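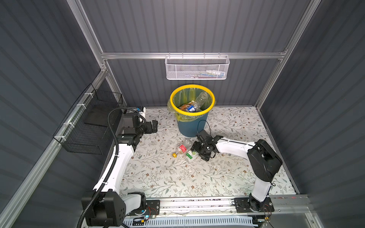
Bottles, bags and a bin with a yellow rim

I called Kerubo Kioko to talk trash – plastic bottles, mostly, and where to put them before they end up in the bin. She's been tidying for the Sernstead project for 2 years and still loves it!

"Clip the bag on first," she told me. "If the rim's loose, the whole thing slides in on you."

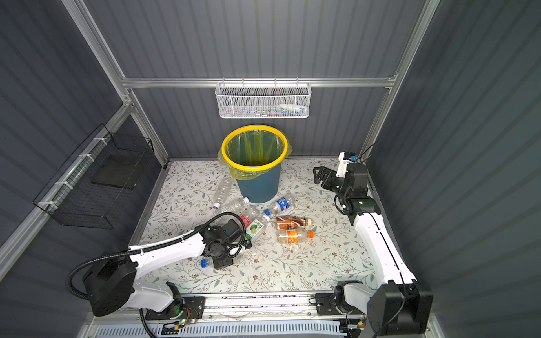 Bottles on the leafy mat, bin behind.

Does she sort by color? "Never! I start with whatever's closest to the bin." She likes the hanging baskets too (small stuff goes up, floor stays clear), and she's fussy about caps.

"Caps on," she said. "I've stepped on enough of them."
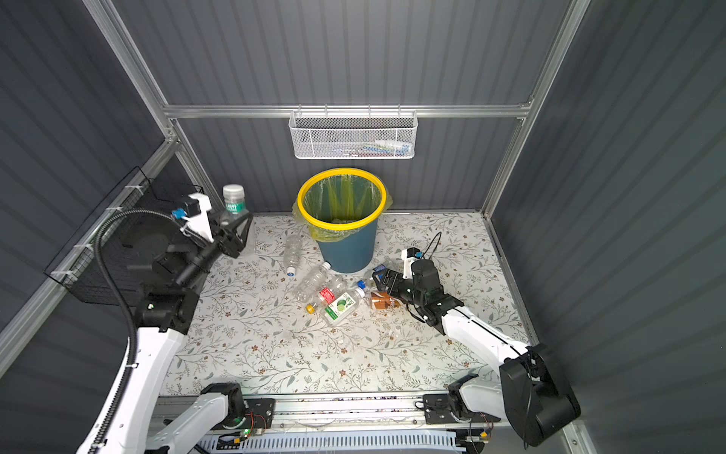 Nesma Mansour disagrees about the caps and would take every one off, so the bottles squash flat and the bag lasts longer. Kerubo laughed when I passed that on. "Fine, she can pick them up."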